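30 November 2023
By the Plumden press office

Plumden starts "floor first" room tidying at its Brosska guest house

Plumden, which runs short-stay rooms for guests and trainees, will bring in a new tidying routine at its 67-room Brosska guest house in December. The routine is called Nindine. It sets the order in which a bedroom is put right after a stay, starting with whatever has been left on the floor.

Plumden looked at 2,758 room records before writing the routine. Litter on the carpet was the most common entry, ahead of unmade beds and clothes left behind.

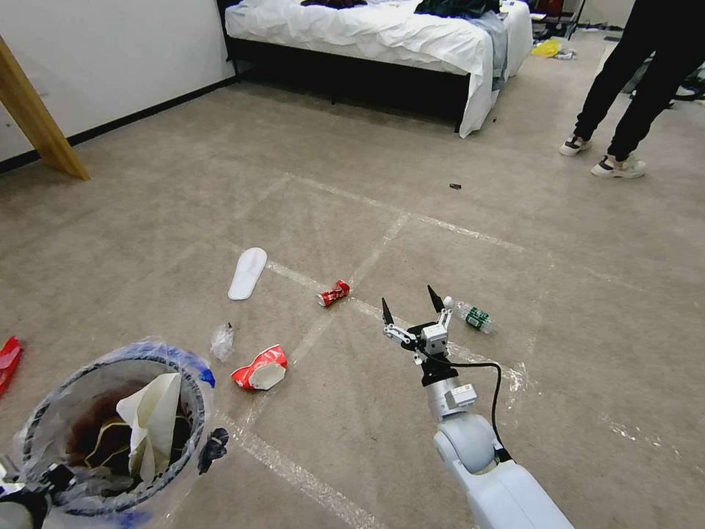 Under Nindine, bottles, cans, cups and food packaging are picked up before the bed is touched. Clothes stay where they are until the floor is clear, and are then folded and bagged for the front desk. Slippers are set to one side and dealt with last.

The bin goes to the litter. It is lined before work begins and kept close by until the floor is done.
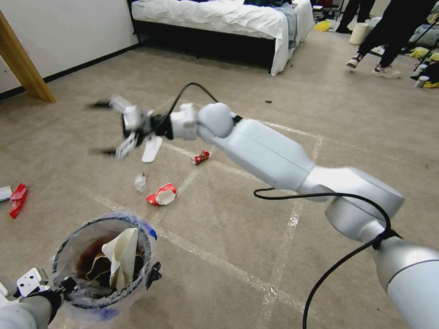
A slipper, a crushed can and a paper cup among the litter on a taped carpet.

The routine has seven steps and fits on one card. Each floor of the guest house will have a set of cards in its linen room, along with spare bin liners. Vik, the supplier of the liners, will deliver once a week from December.

Small items get a step of their own.

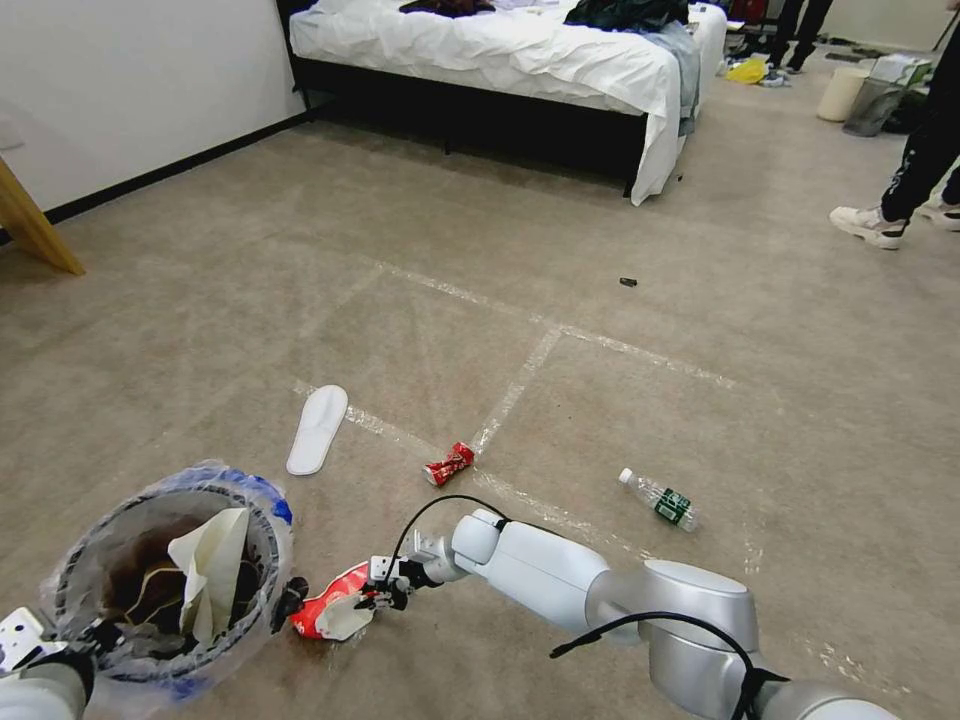 Bottle caps, wrappers and scraps of paper are easily missed on a light carpet, so the floor is checked again from the doorway before the vacuum cleaner comes out. Full liners are tied and taken down at the end of each room.

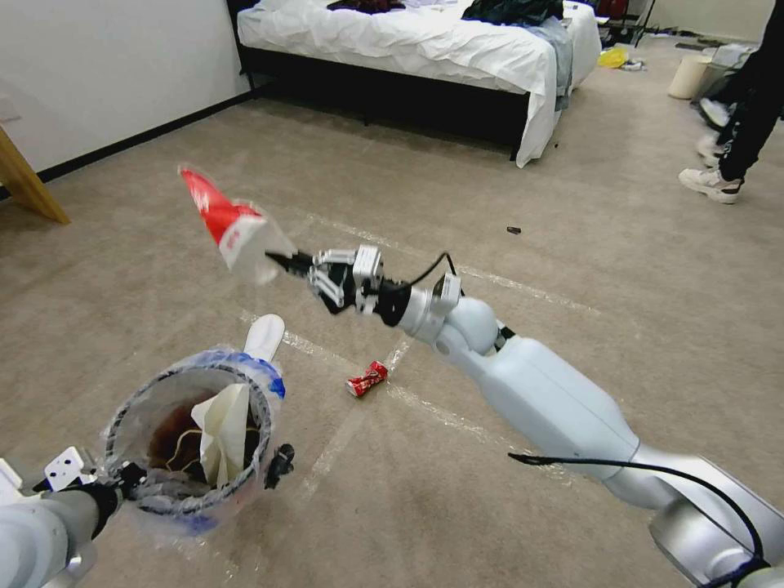
Crumpled red and white litter is held in a gripper, with a crushed can lying on the carpet.

The routine will apply to all rooms at Brosska, including those on long lets. Check-in and check-out times do not change. Guests do not need to do anything differently, and a bin will still be provided in every room.

Copies of the card can be requested from the Plumden press office.

88 shares | 7 comments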